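Search the docs Go

# Stinum washroom scenes: data card

Last updated January 2020

2 min read

Hello! I'm Vilho Kokkonen, and I look after the simulated rooms we use for training the cleaning robot at Erkness. If you've come for the download notes, they're further down. I'd like you to read the first bit as well, though, as the data only makes sense once you know what the job is like.

## What's in it

2000 short runs through made-up washrooms, all rendered, no real buildings. Each run is one attempt at a cleaning round: get through the door, get to the toilet, wipe the outside, come away again. There are 4 room layouts, and the tiles, floors and odds and ends get swapped between runs. 100 of the runs are held back for testing, so please don't train on those (I did once, by accident, and was very pleased with myself for an afternoon).

## Why washrooms

The cleaners at Erkness asked for it. We'd started with corridors, which are easy, and they told us quite plainly that corridors weren't what hurt their backs. Bending round the base of a toilet on every floor of the building, that's what hurts. So we dropped corridors and I spent most of December building doors.

Doors are awful, by the way! A person nudges one with a hip while carrying a bucket and never thinks about it. The robot has to find the handle, work out which way the thing swings and then remember it's there when it turns round.
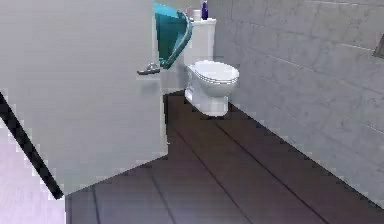 *Vilel layout: door and lever handle, with the toilet further in and a bottle and bits left on the tank lid.*

The clutter on the tank stays in on purpose. The first version of Vilel was spotless, and the cleaners laughed at it. They move people's things, wipe, and put them back, and they get told off if something ends up in the wrong place. Our score now takes points away for knocking anything over.

## What changes for the people

On the trial floors the night shift does less scrubbing and more checking. Some like it. One woman told me she misses having her rounds to herself, and I haven't got an answer for her. The checking sheet was longer than the old cleaning sheet until she cut it down, and her version is the one in the Sjöberg folder.

## Known problems

- Textures go blocky at lower quality settings.
- Water isn't simulated at all. Wet floors are a big part of the real job, so don't read too much into good scores.
- Sjöberg layout: the door sometimes swings through the wall. I'm on it.

## Using it

Unpack everything into one folder and leave the layout names alone, as the loader looks for them. Questions and grumbles can go in the issue tracker, and I read them all, though slowly.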